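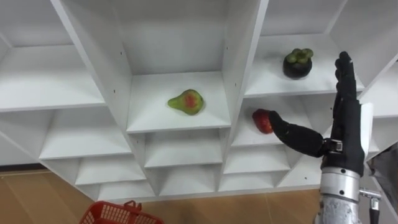
Nele Meinecke
Product editor, storage and shop fittings

The Uklow open shelving system is sold by Salminen for shops, studios and larder rooms. It is supplied flat and goes together with cam fittings and dowels. The side panels have rows of pin holes, so each shelf can be moved up or down after the unit is standing.

Every shelf is held on four steel pins, which push in by hand. Spare pins come in packs of 15. A single shelf will carry 200 N spread evenly. Heavy jars and tins should go in the lower compartments.

The base module is 114 cm wide. Modules can be bolted side by side using the Prutis joining kit, sold separately. Any unit taller than it is wide must be fixed to the wall with the brackets in the box. Screws for the wall are not included, as the right type depends on whether it is brick or plasterboard.

Allow some 2 hours for assembly, with a second person to lift the unit upright. You will need a cross-head screwdriver and a rubber mallet. Tighten the cams last, once the back panels are in.

Wipe clean with a damp cloth and dry straight away. Do not use scouring pads. Fruit juice and turmeric can mark the surface if left overnight.

The older back panels, sold until July, do not fit the current side panels. If you are adding to an older unit, ring the Curnesstead warehouse before ordering and ask for Britta Stüber in spares. Returns are accepted on unopened boxes only.

Last updated: September 11, 2021

We use cookies to remember your basket and to see which pages are visited. Accept all / Manage settings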